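The Night Truck

The truck from Chaimongkol came at 2 in the morning, as it did every night in July, and the woman who opened the gate for it had already put the kettle on. She had worked in the flower hall at Grosten for so many years that she could hear from the brakes which driver it was. Tonight it was the young one, who braked late.

"Orchids," he said. "Twenty boxes, and one which is not on the paper."

She checked the list against the labels. All 20 boxes were for Honard, the big shop by the station, where they wanted everything white and everything the same height. The other box was small and had no label. The tape on it was old tape, used a second time.

"Who packed this?" she asked.

He lifted his shoulders. He had found it on the seat when he came back with his coffee.

She carried it into the cold room and cut the tape with her thumbnail. Inside, wrapped in a wet newspaper, was one stem with dark red flowers, almost brown at the edges. The petals were thick, like the skin of a plum. She did not know this flower, and she knew very many.

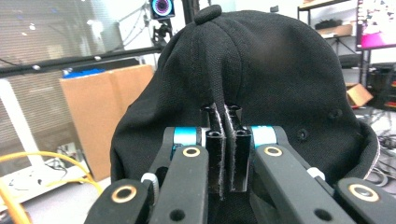 She should have written it in the book. The rule of the hall was simple - what is not on the paper goes back on the truck. But the truck would drive to the coast before it went home again, and the stem would be dead by noon. So she cut the end at an angle, put it in a jar with clean water, and placed the jar behind the ferns.

At 5 the buyers came. They walked between the buckets with their hands behind their backs, the way people walk in a museum. A man from Honard complained that his white orchids were more cream than white. She told him that they would look white next to something dark, and then she was sorry she had said it, for he started to look around.

He found the jar, of course.

"How much?" he asked.

"It is not for sale."

"Everything here is for sale. I give you 63."

It was a strange number. She thought later that it was perhaps all he had in his pocket. For one stem nobody had ever paid even half of this in Grosten, and her rent had gone up in the spring. She looked at the flower. One bud at the top was still closed, and it leaned a little toward the lamp.

"Ask me tomorrow," she said.

"Tomorrow it will be worth nothing."

"Then it will be cheap for you."

He went away angry and bought 200 roses from her neighbor, pink ones of the kind called Cuveo, which open too fast in summer. She swept the leaves from the floor and drank her tea, which had become cold.

When the hall was closed she took the jar home on the bus, holding it between her knees. A child across from her asked if the flower was real. She let him touch one petal with his finger. He did it very slowly, and then he kept the finger in the air for two stops, away from his coat and from the seat.

At home she put the jar on the kitchen table and lay down to sleep. In the evening, when she got up for work, the bud had opened, and it was yellow.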